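Keslow Community Boards > Handheld Grippers and Demo Collection > Good Practice

Thread: House rules for garment demos, what do you all use?

tidewrack
Joined in August, 26 posts

Hello all! I've been put in charge of writing a short rules sheet for our garment folding demos, two hand-held grippers, one person, one table, and I'd love to borrow from people who have done this longer than I have. Right now our "standard" is a page of notes taped up next to the table, and half of it contradicts the other half. We have 561 episodes so far and I can tell you who recorded almost any of them just from how the shirt looks at the start, which I don't think is a good sign.

My main questions are how messy the starting pile should be, whether hands are allowed to touch the cloth once recording begins, and when you throw an episode out.

plumbline_oz
193 posts

Welcome! We went through all of this at Jirutico last year (small shop, lots of towels, far too many towels). The rule that helped us most was dull: both grippers start open, off the cloth, and hold still for a slow breath before anybody moves. It made trimming the start of each episode so much easier.

On hands, ours is a flat no. If you touch the fabric with your fingers, stop and start over. People grumble for a day or so and then they get used to it.

marrowfat
2,000 posts

I'd push back a little on the flat no. If a sleeve slides off the table and somebody nudges it back with a knuckle, I would keep that episode and put a tag on it. We threw out so much good work in the early days over tiny touches, and I still get a bit sad thinking about it. Tag it, and let whoever does the training decide.

plumbline_oz

Tags are lovely if people fill them in. Ours didn't! We had a tag list as long as my arm and everyone picked "other."

marrowfat

Ha, fair. Four tags, then, and no "other."

quillback

Jumping in on the starting pile, which is the part I care about. Please, please don't let people "arrange" a mess. When you ask someone to make a shirt look messy they make the same mess every time, usually with the collar on top and the sleeves out like wings. Our sheet at Kerell says: pick it up by whatever you grab first, lift it to shoulder height, let go, and leave it exactly how it lands. If it lands on the floor, do it over. That's the whole rule, and it's the only one I would fight for.

I'd add a line about dark clothes too. Black and navy things swallow their own folds, and newer folks tend to poke around in the pile looking for a hem. Let them take a good look before they press record, so the hunting doesn't end up in the episode.

tidewrack

Oh, that drop rule is going straight in, thank you. The wings thing is exactly us. I went back through a batch this afternoon and it was wings all the way down.

Dark clothes are most of what we have, unfortunately, as the bin was filled from people's closets. What I've been teaching is to look for anything that tells you which way the cloth is facing, a print, a stripe, a seam, and bring the first gripper in over that part while the other one waits wide open on its own side.
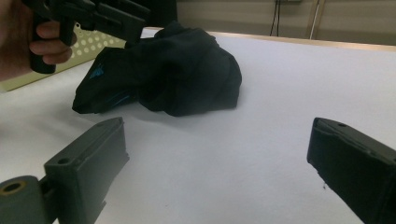
It does slow people down at first, and I worry a little that we're teaching everybody the same opening move, so all the episodes will begin alike again in a different way. Should the sheet say which hand goes first, or leave that open? I had "left hand first" in my draft and crossed it out twice.

quillback

Leave it open, I'd say. Whichever hand is nearer the part you want.

plumbline_oz

I'll disagree with my friend there. Write down a hand order for a new person's first week and then drop it. With no order at all, beginners cross their wrists and knock the grippers together, and then you're checking fingertips for damage instead of recording.

marrowfat

Agree with the first week idea. Also, whatever you settle on, put a version number on the sheet and log it with every session. We use the Abubakari template for that, one line at the top, takes no time. When you change the drop rule later you'll want to know which episodes came before it.

tidewrack

Version number, yes. Draft two is going up on the wall tonight: drop rule, open start with a pause, four tags, hand order for the first week only. I'm leaving knuckle touches as "tag it" for now, sorry plumbline! I'll post the whole sheet once the crew has had a go at it and crossed out whatever they hate.

plumbline_oz

No hard feelings. Put me down as a vote for fewer towels.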